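The Apprentice

The ad said "patient hands," and I have two of those, so I drove out to Tronberg and was hired before I had finished my coffee. Pellura paid $485 a week to anyone who could put a stick of memory into a computer without breaking either one. I had done that for a living back in Jekow, in a shop with my name on the window, until people stopped fixing computers and started carrying them in their pants.

The job was simple to describe to my mother, who nonetheless made me describe it several times. There was an arm. Its name was Thevar, after the software, though everyone in the room called it "him" by the second day and "buddy" by the third. I sat at a desk with a set of handles that looked like something you would steer a small, angry boat with. Whatever I did with the handles, Thevar did over the computer. It wrote everything down, so to speak. Do it 600 times, said Dalia, the engineer, and it would start doing it by itself.

"And then what do I do?" I asked.

"Then we'll do hard drives," she said.

I was terrible at it. I had been putting memory in since before Dalia could read, but I had always done it with my own thumbs, which know things they have never told me. Now I had to find the slot with a pair of black fingers that couldn't feel a thing. My first stick went in backward. My second went into the power supply, which is not a place where sticks go. Dalia marked both as failures and said failures were useful too. I said in that case I was about to be very useful.

By lunch on the first day I had decided the screen was the trouble. The picture from the wrist made a motherboard look like a town you were about to parachute into. By lunch on the second day I had decided the trouble was the handles. On the third I got one in clean and decided there had never been any trouble. 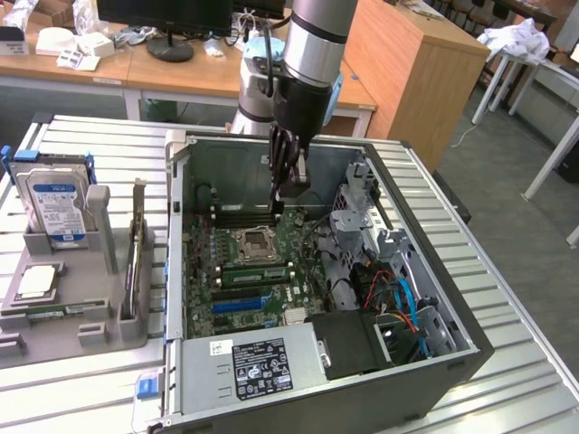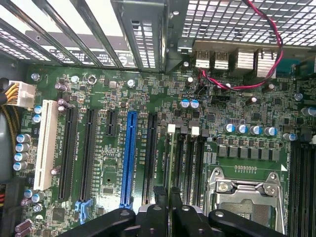

By Ghassan Dabbas

After that I got good, and then I got comfortable, and comfortable is when you start doing things you don't notice. Take the stick out of its groove, carry it over, line it up, press. Take it out again, put it back. I talked while I worked. I told Thevar about customers. There was the man who kept a sandwich in his case because it stayed warm in there, and the lady who wanted her computer's "attitude" looked at. He was a very good listener. Dalia had to ask me to stop because the room had microphones and she was the one who had to sit through it.

At demonstration 126 she said we could let him try. I think she was bored. I took my hands off the handles and sat on them, as instructed.

Thevar went down for the stick and picked it up. He carried it over to the board, very smooth, smoother than me, and lowered it until it was right over the slot. Then he stopped.

"Is he stuck?" I said.

"I don't know," said Dalia.

He rose an inch. He leaned a little to the left, came back, and hung there. Then, slowly, he went over and tapped the edge of the case twice with the tip of one finger. He came back and pressed the stick in. It clicked.

Everybody clapped except Dalia, who was already scrolling through the recordings. It took her a few minutes. She turned her screen around so I could see. There I was, or there were my handles, at demonstration 40-something, stopping over the slot, rising an inch, leaning to the left, and tapping the case twice. There I was again in the next one. I was doing it in nearly all of them.

"What is that?" she said.

I told her I had no idea, and that was true for as long as it took me to say it. Then I remembered the shop. I remembered my father, who had the window before me, and who fixed radios and then televisions and then, with great suspicion, computers. He never pushed anything into anything without stopping first to tap the cabinet twice. For luck, I guess, or to let it know he was coming. I never asked. I would have sworn in court that I didn't do it.

"It's four seconds," said Dalia. "Four seconds, every single time. We'll have to throw these out."

"All of them?"

"All the ones with the tapping."

I said that was fair. I said it in the voice of a man being paid by the week. We started over the next morning, from zero, with a strip of red tape on my handles that said NO in Dalia's handwriting, and it went fine. I did my 600 by November. The new Thevar is quick and doesn't fidget, and he has gone on to hard drives, where I hear he's doing well.

She didn't throw them out, though. I found the folder on my last day, while I was looking for the form about my parking. It was called "dad," and it had been opened that morning. I could hear the arm going in the next room, so I stood by the door with my parking form and waited for him to get to the slot.

Tap, tap.

Then Dalia's voice, telling him about the man with the sandwich.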